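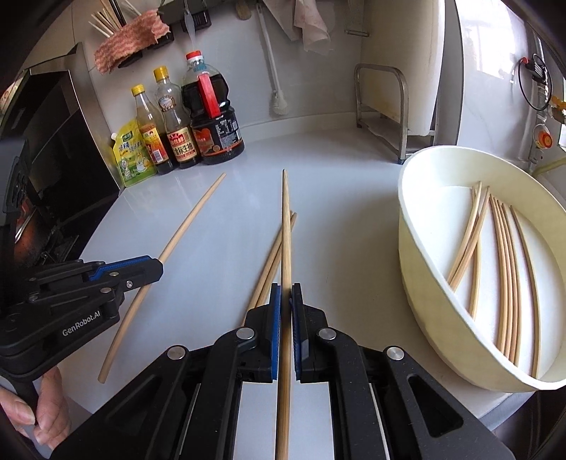

January 27, 2021

Bamboo chopsticks

I finally sorted the chopsticks out. They had been in the drawer with the wooden spoons since we moved to Pendale, and every time I wanted a pair I ended up with one long one and one short one.

I wash them in a big round basin on the counter, as the sink is usually full of something else. Warm water, a little washing-up liquid, and a rub along the length with a cloth. I don't leave them to soak. I did that with the old set in December and the ends went furry, and two of them split.

After that they get laid out to dry. Ours are plain bamboo with no varnish, so they need a proper airing before they go away. I used to stand them in a mug straight from the wash, pointed end up, and the thick ends sat in a puddle. Now they stay out overnight — longer if the kitchen is cold.

The mug has gone back to being a mug. I bought a tall pot with holes in the base from Endis, which cost more than the chopsticks did, and it lives at the back by the light soy sauce. The soy bottles used to be in the cupboard over the fridge, but I use them most evenings and got tired of reaching.

Any that are bent or rough at the tip go in the garden tub for tying up seedlings. I've kept 2 back for stirring paint, as the hall still needs its second coat.

Next is the spice shelf. I found a jar of star anise in there that came with us from Drurnlow, so it may take a while.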